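Equipment Review: Plisia Corner Desk
Rutidstead Adult Learning Center, Office of Facilities and Study Space
Published Aug 27, 2025

The Office of Facilities and Study Space reviews furniture and equipment purchased for the Center's study rooms and makes the results available to partner libraries and schools. This review covers the Plisia corner desk, supplied by Dravico at a unit price of $168 before delivery. The desks were ordered in the winter and entered service in March. Assembly and inspection were carried out by Trevor Pearce. User comments were gathered by Nyokabi Biwott, and the final text was approved by Pauline Sedgwick, Head of Facilities.

Background

The Center's small study rooms were fitted with standard rectangular tables when the building opened. These tables were sturdy but too long for rooms meant for a single learner, and they had to be placed across the window wall, where they blocked the heating grille. Learners moved them. By the end of most weeks the tables stood at an angle in the middle of the floor, and evening staff put them back before locking up.

The replacement was required to fit in a corner, to carry a laptop and a textbook side by side, and to be light enough for two members of staff to move without equipment. It was also required to have a pale top. Several of the rooms receive little daylight, and earlier dark furniture had drawn repeated complaints from learners with low vision.

Delivery and Assembly

Dravico delivered the order on the agreed morning. Each desk arrived in one flat carton with the hardware in a sealed bag taped to the inside of the lid. One carton had been crushed at the end and the panel inside was chipped. A replacement panel was sent within the week at no charge, and the damaged one was collected by the same driver.

The printed instructions are adequate. The diagram for the rear brace is drawn from below, and the text beside it describes the same step from above, which led to the brace being fitted backward on the first desk. Mr. Pearce recommends fitting the brace before the legs are fully tightened. The supplied hex key is too short to reach the inner bolts comfortably, and a long-handled key should be on hand. Assembly requires two people at the stage when the desk is turned upright.

Adjustable feet are included. They are needed in the older part of the building, where the floors are not level, and they hold their setting well. The feet should be checked whenever a desk is moved.

Work Surface

The top is plain white with no molding, pen groove or raised lip. It suits the way the rooms are used. Learners come to read, to fill in forms, to practice writing and to take online classes, and a flat surface serves all of these better than one designed around a keyboard. The absence of a groove does mean that round pens roll. A small tray solves the problem, but it must be bought separately.

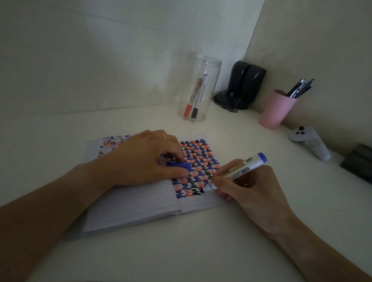
Notebook work with a whiteboard marker in the Iwasaki Room.

The finish was tested with the marks most often found on the Center's furniture: ballpoint, pencil, dry-erase marker, permanent marker, coffee and glue stick. Each mark was left overnight and then wiped with a damp cloth, followed by the Center's ordinary spray cleaner where necessary. Pencil, coffee and dry-erase marker came away with the cloth. Ballpoint needed the spray. Glue stick came off with warm water and some patience. Permanent marker left a faint gray trace that could be reduced but not removed, and staff should not attempt to scrub it with an abrasive pad. A trial on the chipped panel showed that the pad dulls the finish, and the dull patch then collects dirt.

The front edge is lightly rounded and has caused no complaints from learners who rest their forearms on it for long periods. The side edges are sharper. They are of no concern in a corner position, where one side faces the wall, but they would be less welcome in an open room.

Stability and Noise

The desk stands firmly when both rear sides are close to the walls. Pulled away from the corner, it sways slightly under heavy typing. Buyers who intend to place the desk freely in a room should look for a model with a full frame.

Gorazd Dervishi, who coordinates evening classes, asked that noise be considered as part of the review. The rooms share thin partitions, and the old tables passed every knock to the learner next door. A desk pushed directly against the partition can do the same. Handwriting practice is a useful case, since it is among the most repetitive work done in the rooms. A notebook page closely filled with rows of the tally character 正, in thick blue, orange-red and black strokes, represents a great many separate touches of a marker on a desk. With felt pads fitted behind the rear edges, Mr. Dervishi reported that he could no longer hear such work from the adjoining room. The pads are inexpensive and should be fitted at the time of assembly.

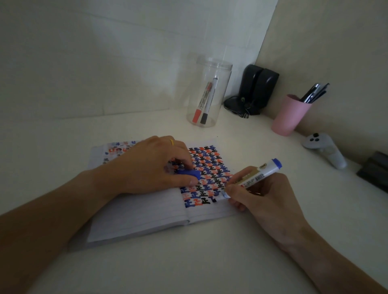
Size is the matter on which user opinion was most divided. Learners who work on a laptop alone found the desk generous. Those preparing for written examinations, who spread out a textbook, a dictionary and an answer pad together, asked for more depth toward the corner. The space nearest the seat is the most useful part, and it is where most learners place their work; an open notebook with a thick block of pages can lie there at a slant, with its spine on the diagonal, and still leave clear desk behind it. The far corner is harder to reach and tends to become a place for cups. The Office considered the larger Plisia model, but it would have prevented the doors of the two smallest rooms from opening fully.

Cables and Power

There is no cable opening. Power cords must be brought over the side or up between the desk and the wall, and the felt pads described above leave just enough room for a standard cord. A clip is supplied for the underside. Its adhesive failed on several desks during the first warm spell, and screw-mounted clips have since been fitted by Center staff.

Wear in Service

The study rooms have received around 1,000 visits since the desks were installed. No desk has been withdrawn. One foot was lost and replaced from spare stock, and one top has a shallow scratch near the front. Bolts were checked at the end of the spring term and a small number needed tightening.

User Comments

Ms. Biwott collected comments by means of cards left in each room and a short conversation at the front desk. Most remarks concerned the chairs, which are outside the scope of this review and have been passed to the purchasing office. On the desk itself, learners mentioned the brightness of the top with approval. A tutor who teaches beginning readers noted that handouts are easy to follow on a plain background. The same remark was made of busy printed material, such as a folded sheet with small pink, blue and grey shapes on one side and rows of navy, purple and coral-orange figures on the other, which can be pressed flat under the hands with no competing pattern beneath it. Two learners found the white top tiring under the ceiling lights late in the evening. Desk pads in a soft green are now available on request from the front desk.
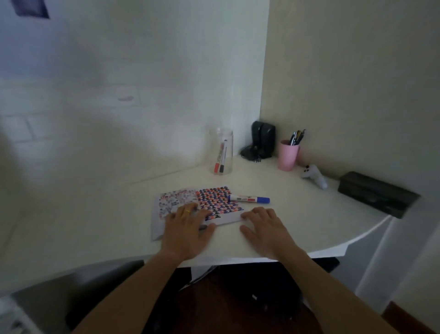

Declan Sugden, who manages the Center's loan equipment, asked whether the desks could be lent to outside classes. The Office advises against it. The joints are not intended for repeated assembly, and the panels are easily chipped in transport without the original carton.

Warranty and Support

The warranty runs for 3 years and covers the frame and fittings. Stains and surface scratches are excluded. Dravico answered each inquiry by the next working day, and spare feet and bolts may be ordered singly. Replacement tops are listed at a price close to that of a complete desk, and buyers placing a larger order may wish to ask for a spare top as part of the agreement.

Recommendation

The Plisia corner desk is recommended for single-user study rooms in which it can be placed against two walls. It is not recommended for open areas, for shared use, or for programs that need to move furniture between sites. Felt pads, screw-mounted cable clips and a long-handled hex key should be included in the order. Staff at partner sites may inspect the desk in the Iwasaki Room by arrangement with the Office of Facilities and Study Space during regular opening hours.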